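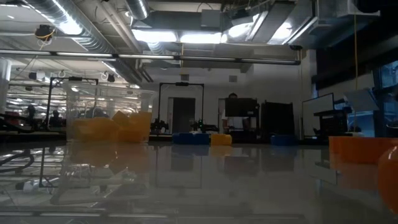 Clear bin and blocks on the tabletop

Re: [shorttrack-tech] Left-side weight at Wonville

On Saturday, Jahangir Miah wrote:
> Wonville posted the late model sheet for February. Minimum
> weight is unchanged, but left side is now checked after the
> race with the driver in. We run a Juntunen chassis and scale
> close to the limit before fuel burn. How much margin are
> people leaving?

We leave 20 pounds. The cell sits left of center in our car, so fuel burn takes weight off the left and the percentage drops slightly over a run. If yours is mounted to the right, the number climbs and you need more room.
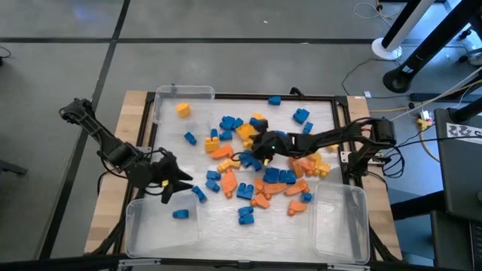 Is ballast allowed behind the rear axle?
Ballast has to be ahead of the axle centerline, bolted in, and painted white with the car number on it.

The Pasetti pads read almost 7 pounds different from the track scales last fall. Level the pads first, roll the car 3 feet and back to settle the springs, then take the reading. Set stagger and tire pressures before any of that.

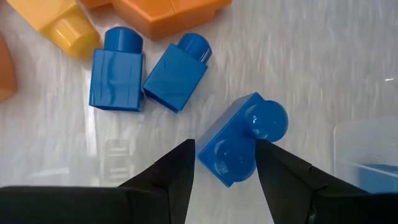
Drita Leka

PS: The Lakell seat bracket moves the driver left compared with the stock one. Rescale after fitting it. The sheet does not restrict seat offset, but the tech inspector measures it anyway.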